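Pressemitteilung
22.07.2022

Brorkeck stellt Trainingsverfahren für humanoide Roboter in simulierten Wohnräumen vor

Das Forschungsinstitut Brorkeck hat unter dem Namen Flokov ein Verfahren veröffentlicht, mit dem humanoide Roboter das Bewegen und Greifen in Wohnräumen vollständig in der Simulation erlernen. Die Arbeit entstand in Kooperation mit der Arbeitsgruppe Caron und wird seit März durch Pimthorpe gefördert.

Trainiert wird in 12 virtuellen Räumen, deren Bodenbeläge, Möbel und Lichtverhältnisse sich unterscheiden. Das Steuerungsmodell erhält ausschließlich die Ansicht aus dem Kopf des Roboters; eine Karte des Raumes steht ihm nicht zur Verfügung.

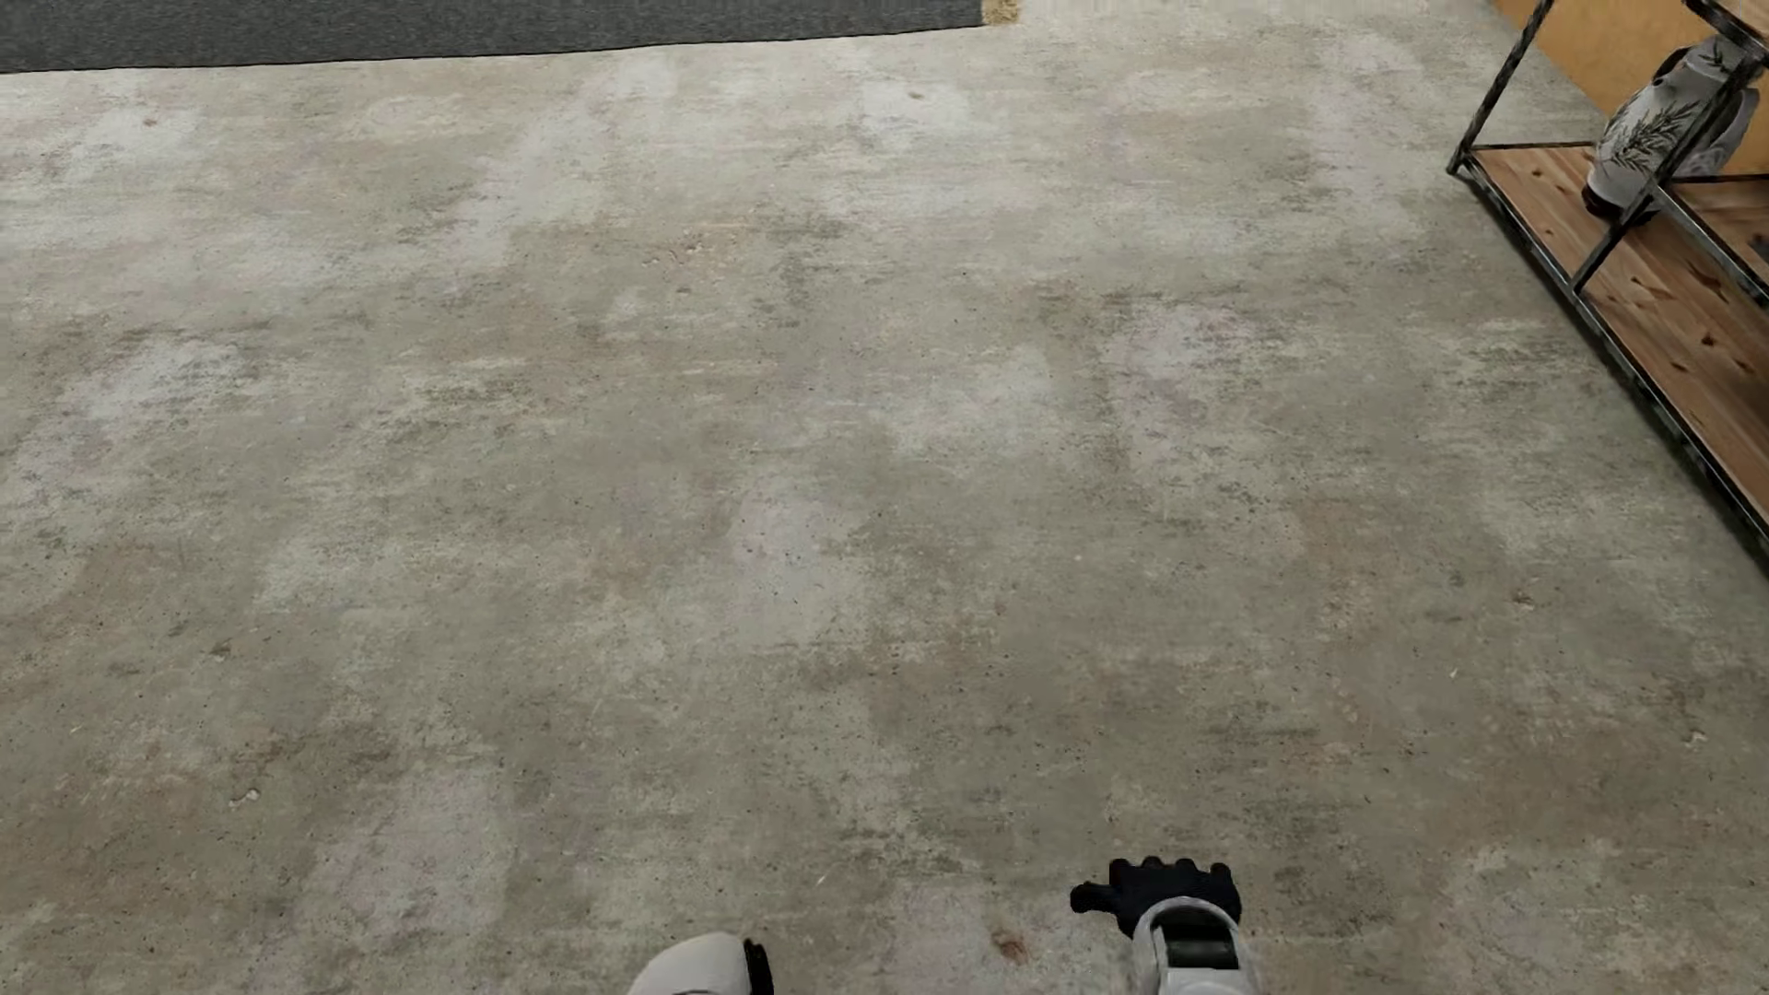 Für die Auswertung wurden 555 Durchläufe mit jeweils neu angeordneter Einrichtung herangezogen. Gegenüber dem bisherigen Verfahren des Instituts sank der Anteil der Kollisionen um 11 Prozentpunkte – bei unverändertem Rechenaufwand.

»Entscheidend war für uns, dass das Modell die Stellung der eigenen Hände aus dem Bild ableitet«, erklärt Projektleiterin Nuria Asfaw. Wondimu Kassa, verantwortlich für die Simulationsumgebung, verweist auf offene Fragen: Spiegelnde Flächen und sehr enge Durchgänge führten weiterhin zu Fehlern.

Die Übertragung auf reale Roboter ist Gegenstand der nächsten Projektphase, an der fünf Beschäftigte des Instituts mitwirken werden. Der Forschungsbericht ist auf Anfrage bei der Pressestelle von Brorkeck erhältlich.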